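Flat Paint on a Hard-Working Table: Tips From the Garage

Posted by Olga Arroyo, August 2026

I have now painted 4 tables in flat finishes and I love every one of them. Gloss looks terrific for a week, and then the overhead light bounces off it straight into your eyes while you're trying to thread a needle or line up a hinge. Flat paint is so much easier to live with! The old advice is that it marks if you look at it wrong, and some cheap ones do, but the tougher kinds made for floors and cabinets hold up beautifully.

Brown is my color for it. Milky coffee, cocoa, anything in that family. It shifts a little warmer or darker depending on where the light falls, and a bright color shows up on it right away. 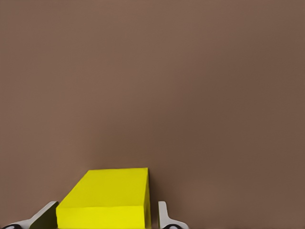
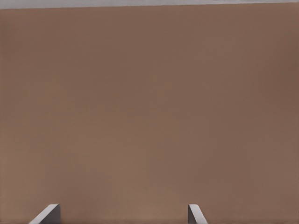 Before you open the can

Wash the table first, even if it looks clean. Dish soap and warm water, then a second wipe with plain water, then leave it overnight. Kitchen tables carry years of cooking grease that you can't see but the paint will find. I skipped this once on a table from a yard sale and got little fisheyes all over one end, and had to sand the whole thing back.

Fill the dings with wood filler and let it go a bit proud of the surface. It shrinks. Sand with 120 grit to get it level and 180 to finish, always with a block. Fingers dig grooves, and a flat finish hides plenty but it will show you a groove every single morning when the sun comes in low.

Run your palm over everything with your eyes closed. I mean it! You'll feel lumps you would never see.

Vacuum, then wipe with a barely damp microfiber cloth. I gave up on tack cloths because the sticky ones left a film under water-based primer. My neighbor Begoña Sepúlveda swears by hers, so try one on the underside and see who you agree with.

Primer

Use a bonding primer if the table has old varnish or any kind of slick top. Use a stain-blocking one if it's pine with knots, or if there are water rings. Two thin coats beat one thick one by a mile. If your top color is dark, ask the store to tint the primer gray. They did mine for free.

Scuff between coats with something very fine, 320 or so, and don't lean on it.

Putting on the color

A four-inch foam roller for the top, a good angled brush for the legs and edges. Do the edges first and roll the top while they're still wet so there's no ridge where the two meet.

Stir, don't shake. The stuff that makes paint flat settles at the bottom of the can, and if you don't get it mixed back in, your first coat will be shinier than your last one. Stir again halfway through the job. I keep a paint stick in the can the whole time and give it a turn whenever I reload the tray.

Work in long passes from one end to the other and finish each section with one light pass in the same direction. Then leave it alone. Going back over a half-dry patch is how you get those shiny lines called lap marks (or flashing, depending on who you ask), and on a flat finish they stand out like anything.

If you have to stop for a phone call, stop at an edge.

A warm garage is lovely for this and a hot one is miserable. When the paint starts dragging under the roller, quit and come back in the evening. I did my biggest table in October with the side door open and it went on like a dream.

Curing takes longer than you want

Dry to the touch in an hour, sure. Hard enough for daily use is another matter. My floor paint wanted 2 full weeks before anything heavy sat on it, and I set a sewing machine down on day five. There are still four little foot prints in that tabletop. Check the can, and then be patient - put a bedsheet over it if you can't be trusted, and keep the cat out.

Do you need a topcoat?

For a side table, no. For a kitchen or craft table I say yes, and get a water-based one labeled dead flat or ultra flat. "Satin" will change the look more than you expect, and oil-based topcoats turn a cool brown noticeably orange. Try it on a scrap painted with the same color. Three thin coats on the top, one on the legs.

Some furniture wax is fine too, though you'll be redoing it every few months and hot mugs go right through it.

Everyday cleaning

Soft cloth, warm water, a drop of dish soap. Wipe the whole top and not only the dirty spot, or you'll end up with one very clean circle.

Skip melamine sponges. They're tiny sandpaper and they'll polish a shiny patch into flat paint in about ten strokes. The same goes for scouring powder and the green side of a kitchen sponge.

For crayon, a bit of baking soda paste on a fingertip, hardly any pressure.

For ballpoint, I've had luck with rubbing alcohol on a cotton swab, but only over a topcoat. On bare paint it takes the color off with the ink.

Candle wax: let it harden, lift it with an old gift card, then lay a paper towel over what's left and warm it with a hair dryer.

Glue from craft projects usually pops off with a plastic scraper once it's fully dry. Hands off until then!

Touching up

Save some of the paint in a small glass jar filled nearly to the top, with the color name and the date on the lid. A half-empty gallon dries out in a couple of years and a full jar keeps for ages.

Dab touch-ups with a scrap of the same foam roller. A brush leaves a different texture and you'll see the repair from across the room. Feather outward and let it dry before you decide you hate it, as wet flat paint nearly always looks too dark.

For deep scratches, fill, sand, spot prime, and then two dabs of color. If there are more than a handful, I'd just roll the whole top again. It's an afternoon, and you already know how.

What I keep in the table box

Two foam roller covers, the angled brush, 180 and 320 paper with the sanding block, the plastic scraper, a roll of blue tape, microfiber cloths, and the jar of paint. It all fits in a shoebox, and mine lives under the table it belongs to.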